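Gruppentische im À-la-carte-Betrieb: Anfrage, Vorbestellung, Abrechnung
Sprechernotizen, Wolfram Gerlach

Folie Titel
Kurz begrüßen, Ablauf nennen, Zwischenfragen sind erlaubt. Unterlagen gibt es hinterher als Datei, Mitschreiben der Tabellen lohnt nicht.

Folie Abgrenzung
Gruppe heißt im Vortrag: ab acht Personen, höchstens 20, ein gemeinsamer Tisch oder eine Tafel aus zusammengestellten Tischen, Bestellung aus der laufenden Karte. Bankett mit festem Menü im separaten Raum ist ausgenommen, dort gelten andere Abläufe und meist ein eigener Vertrag. Ebenfalls ausgenommen: Reisebusse.
Typischer Fall ist der private Kreis, der sich unregelmäßig trifft. Eine Person organisiert, die übrigen sagen zu, ab oder gar nichts. Für den Betrieb ist diese eine Person der einzige Ansprechpartner, und sie kennt die endgültige Zahl selbst erst spät.

Folie Datenbasis
Zwei Häuser, Prulero und Policarpio. Ausgewertet wurden 938 Gruppenanfragen aus dem Reservierungsbuch Gisik. Davon kamen 600 tatsächlich als Tisch zustande. Der Rest: abgelehnt wegen Belegung, zurückgezogen oder ohne Antwort verfallen.
Hinweis mündlich: Gisik speichert bei Änderungen nur den letzten Stand. Die ursprünglich angefragte Personenzahl musste im Prulero aus den E-Mails nachgetragen werden, im Policarpio aus dem Papierbuch am Empfang. Wo beides fehlte, steht der Fall nur in der Gesamtzahl und in keiner Auswertung zur Abweichung.
Beide Häuser haben eine vergleichbare Karte (Fisch, Schmorgerichte, wenige vegetarische Hauptgänge). Übertragbarkeit auf Betriebe mit Buffet oder Teilgerichten ist nicht geprüft.

Folie Anfrage
Pflichtangaben bei der Annahme:
Name und Rückrufnummer der organisierenden Person
Personenzahl, davon Kinder
gewünschte Ankunftszeit und spätestes Ende
Allergien und Unverträglichkeiten, soweit bekannt
Zahlungsweise: eine Rechnung, getrennt, gemischt
Das letzte Feld wird am häufigsten vergessen. Im alten Formular stand es unter Bemerkungen und blieb in der Regel leer. Jetzt Pflichtfeld mit drei Auswahlwerten. Gemischt bedeutet: Getränke einzeln, Speisen gemeinsam, oder umgekehrt. Der Freitext dazu ist auf eine Zeile begrenzt, längere Texte hat am Abend ohnehin keiner gelesen.
Telefonische Anfragen werden im selben Formular erfasst, während des Gesprächs. Zettel am Tresen sind abgeschafft, im Policarpio hat das zwei Anläufe gebraucht.

Folie Bestätigung
Bestätigung geht schriftlich raus und enthält die Zahl, die Uhrzeit und die Frist für Änderungen. Frist ist der Vortag um 14 Uhr. Danach gilt die gemeldete Zahl als Einkaufsgrundlage.
Formulierung vorlesen: „Wir decken für die zuletzt gemeldete Personenzahl ein. Spätere Änderungen berücksichtigen wir nach Möglichkeit.“
Keine Stornogebühr in beiden Häusern. Frage dazu kommt erfahrungsgemäß, auf den Block Ausfall verweisen.

Folie Mise en place
Zentrale Größe ist die freie Ablage am Pass zum Zeitpunkt des Hauptgangs. Eine Tafel mit gleichzeitigem Service belegt die Fläche vollständig, reguläre Bons warten so lange. Daraus folgt der Mindestabstand zwischen zwei Gruppen: Hauptgang der ersten muss abgetragen sein, bevor der Hauptgang der zweiten abgerufen wird.
Praktisch gelöst über gestaffelte Ankunft. Prulero vergibt 18 Uhr und 20 Uhr, dazwischen keine Gruppe. Policarpio lässt 19 Uhr zu, dafür nur eine Gruppe pro Abend.
Kalte Vorspeisen werden vor Ankunft portioniert und abgedeckt gekühlt, angemacht wird erst auf Abruf. Saucen in Spritzflaschen, beschriftet mit Inhalt und Datum, ein Satz nur für die Gruppe. Der Satz für die reguläre Karte bleibt an seinem Posten. 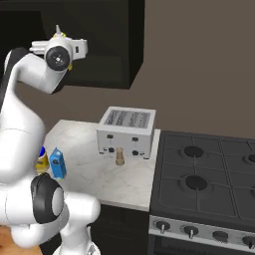

Küche mit Arbeitsplatte und dunklem Oberschrank

Folie Vorbestellung
Drei Varianten wurden nacheinander gefahren.
Variante A, freie Wahl am Tisch. Höchste Zufriedenheit bei kleinen Gruppen, ab etwa einem Dutzend Personen deutlich längere Zeit bis zum ersten Gang. Ursache ist die Bestellaufnahme selbst: Rückfragen zu Beilagen, Umentscheidungen, Gäste, die noch nicht da sind.
Variante B, verkürzte Karte. Vier Vorspeisen, fünf Hauptgänge, zwei Desserts, gedruckt auf einem Blatt. Auswahl am Tisch. Küche kann Beilagen bündeln, Fehlmengen gehen zurück. Nachteil: Stammgäste vermissen einzelne Gerichte und bestellen sie trotzdem. Regel dafür festlegen und allen im Service mitteilen. Im Prulero wird das Gericht gebracht, wenn es auf der Tageskarte steht, mit dem Hinweis auf mögliche Wartezeit.
Variante C, namentliche Vorbestellung über die organisierende Person. Für die Küche am einfachsten, für die organisierende Person am aufwendigsten. Listen kommen unvollständig, in drei verschiedenen Nachrichten oder als Foto eines Zettels. Am Abend wissen Gäste häufig nicht mehr, was sie gewählt haben. Platzkarten mit Gericht auf der Rückseite haben sich bewährt, sie müssen aber geschrieben werden.
Stand jetzt: B als Standard, C auf Wunsch, A nur unterhalb von zehn Personen.

Folie Service am Tisch
Sitzplatznummern im Uhrzeigersinn, Platz eins ist der Stuhl, der dem Eingang am nächsten steht. Bei Tafeln mit zwei Kopfenden vorab am Plan markieren. Die Nummer wandert mit auf den Bon. Ausrufen von Gerichten am Tisch entfällt damit, solange sich niemand umsetzt.
Umsetzen kommt vor, vor allem zwischen Hauptgang und Dessert. Service korrigiert im Kassensystem Eso den Platz, sofern getrennt gezahlt wird. Bei einer Rechnung bleibt es, wie es ist.
Gäste, die fotografieren: Bei Treffen von Leuten, die über Essen schreiben, wird jeder Teller vor dem ersten Bissen aufgenommen, oft reihum. Einplanen, den zweiten Abruf entsprechend später setzen. Deckenlicht bleibt, wie es eingestellt ist, Sonderwünsche dazu freundlich ablehnen, die Nachbartische sitzen unter demselben Kreis.
Geteilte Teller: zusätzliche kleine Teller und Vorlegebesteck von Anfang an eindecken. Nachträgliches Holen kostet im Policarpio jedes Mal den Weg über die Treppe.

Folie Verspätung und Ausfall
Getrennt betrachten.
Verspätung einzelner Gäste: Getränke und Brot zur gebuchten Zeit, Bestellung nach spätestens einer Viertelstunde, Nachzügler steigen beim laufenden Gang ein. Diese Regel steht in der Bestätigung und wird am Tisch nicht neu verhandelt.
Ausfall einzelner Gäste: Stühle bleiben zunächst stehen, Gedecke werden erst mit der Bestellung abgeräumt. Eine Tafel mit Lücken wird enger gestellt, wenn die Gruppe das selbst wünscht.
Ausfall der ganzen Gruppe: selten, im November häufiger als sonst. Rückruf am Vortag hat im Prulero mehr gebracht als die automatische Nachricht aus Gisik. Letztere landet nach Auskunft mehrerer Gäste im Werbeordner.
Mindestumsatz: Policarpio verlangt bei exklusiver Nutzung des hinteren Gastraums mehr als 600 Euro. Der Betrag wird bei der Anfrage genannt, unterschriebenes Formular ist Voraussetzung. Ohne Exklusivität kein Mindestumsatz.

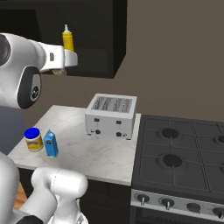

Mylene Mercado hat zum Entwurf dieses Blocks angemerkt, die Viertelstunde sei für den Service bequem und für die Gruppe zu kurz. Wer aus drei Richtungen anreise, komme eben in drei Schüben, und die organisierende Person sitze dann allein mit der Karte da und müsse für Leute entscheiden, die noch im Auto seien. Sie schlägt vor, die Bestellung der Vorspeisen zum Teilen vorzuziehen und mit den Hauptgängen zu warten, bis die organisierende Person ein Zeichen gibt.

Antwort darauf im Vortrag aufnehmen: Teil eins des Vorschlags wird übernommen. Vorspeisen zum Teilen lassen sich ohne Platznummer bonieren und belasten den Pass kaum. Teil zwei nur mit Obergrenze, sonst verschiebt sich der Abruf in das Zeitfenster der zweiten Gruppe. Als Obergrenze ist eine halbe Stunde nach gebuchter Ankunft vorgesehen. Erprobt ist das noch nicht.

Folie Abrechnung
Getrennte Rechnung über Platznummer in Eso. Voraussetzung ist die saubere Erfassung ab dem ersten Getränk. Aperitif an der Bar wird auf die Platznummer umgebucht, sobald der Gast sitzt, sonst bleibt er am Ende als offener Posten stehen.
Geteilte Gerichte: Posten „Tisch“ anlegen, beim Abschluss gleichmäßig auf die Plätze verteilen. Eso rundet auf volle Cent und legt die Differenz auf den letzten Platz. Bei Nachfrage erklären, es handelt sich um Centbeträge.
Wein flaschenweise ist der häufigste Streitpunkt. Vor dem Öffnen fragen, wer zahlt. Eine Person, mehrere Plätze oder Posten „Tisch“, direkt eingeben.
Kartenzahlung nacheinander am Tisch, zweites Gerät bereithalten und vorher laden. Reihenfolge nach Platznummer. Wer früher geht, zahlt früher, der Platz wird danach in Eso gesperrt. Weitere Bestellungen auf diesen Platz sind dann nicht mehr möglich, auch nicht der Espresso, den jemand noch schnell mitbestellt.

Folie Offene Punkte
Gisik und Eso tauschen Personenzahl und Tischnummer aus, Allergien bisher nicht. Übertragung von Hand auf den ersten Bon, Gegenzeichnung durch die Küche.
Änderungshistorie in Gisik ist beim Anbieter angefragt, Termin unbekannt.
Kinderportionen bei Variante C werden uneinheitlich gemeldet. Formular wird um ein eigenes Feld ergänzt.
Wechsel der organisierenden Person kurz vor dem Termin: derzeit gilt, wer zuletzt schriftlich bestätigt hat.

Reserve, falls Zeit bleibt
Plan der Tafelstellungen im Prulero zeigen, L-Form und Block. Bei der L-Form liegt der Eckplatz auf beiden Achsen und wird der langen Seite zugeschlagen. Block nur, wenn die Fluchttür frei bleibt, Maße stehen auf dem Plan am Empfang.
Formularvorlage und Tischplan liegen im Ordner zum Vortrag, Fragen zu den Eso-Einstellungen bitte schriftlich an mich.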